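Home | Contents | Random article | Recent changes | Help

Nightstand

A nightstand, also called a bedside table or night table, is a small table or cabinet that stands beside a bed and holds the things a person may want during the night or first thing in the morning. It is one of the humblest pieces in the house, and one of the most used, and it has gathered a surprisingly long history for something so easily bumped into in the dark.

Origins

Before indoor plumbing was common, the bedside cabinet had a very practical job, and that was to hide the chamber pot. Cabinetmakers went to some trouble to make the piece look like anything else, with false drawer fronts, sliding shutters and little doors. Some had a marble top, which was easy to wipe clean. As bathrooms moved indoors the pot went away, but people had grown fond of having a surface within arm's reach, and so the cabinet stayed on to hold the candle, the book and the glass of water, and later the lamp and the alarm clock.

In the river town of Clulodbridge, where furniture making was the main winter trade for several generations, the local word for the piece was "the elbow," and older residents still use it. The town museum keeps 19 of them, the earliest a plain pine box on legs with a single shelf.

Forms

Most nightstands are square or rectangular, since these are the simplest to build and sit neatly against a wall. Round and drum-shaped ones are also well loved, especially in small bedrooms where a sharp corner at shin height is no friend to anybody. A round case asks more of its maker. The sides have to be bent or built up in layers, and the drawer front has to follow the same curve when it is closed. 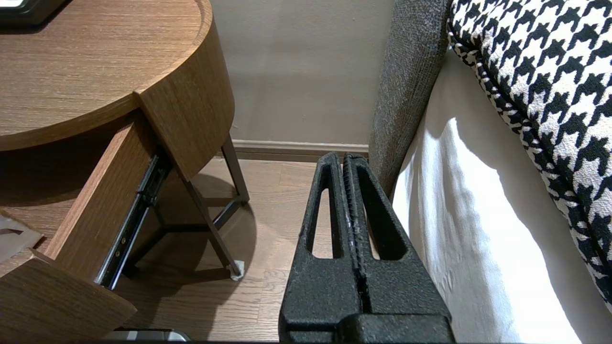

The Zirketti workshop, which made bedroom furniture in Clulodbridge, was known for curved work of this sort, and its pattern book lists 2,717 designs, a good many of them for bedside pieces. Its best seller, the Nondura, stood on 3 legs at first and was later given 4, after customers wrote in to complain that it tipped when they leaned on it getting out of bed.

Height and placement

A comfortable nightstand is usually close to level with the top of the mattress, or a little above it. Too low, and the sleeper has to hang over the side to find a pair of glasses; too high, and the lamp shines straight into the eyes. Pairs are traditional on either side of a double bed, though they need not match, and plenty of households get along happily with a chair on one side and a proper table on the other.

Care

Veneered tops should be dusted along the grain with a soft cloth. Water rings are the usual trouble and a coaster prevents most of them. A sticking drawer can often be eased by rubbing candle wax along its runners, a remedy still passed around in Sampaio and other damp places near the coast, where drawers tend to swell by August.

See also: Chest of drawers, Washstand, Candle stand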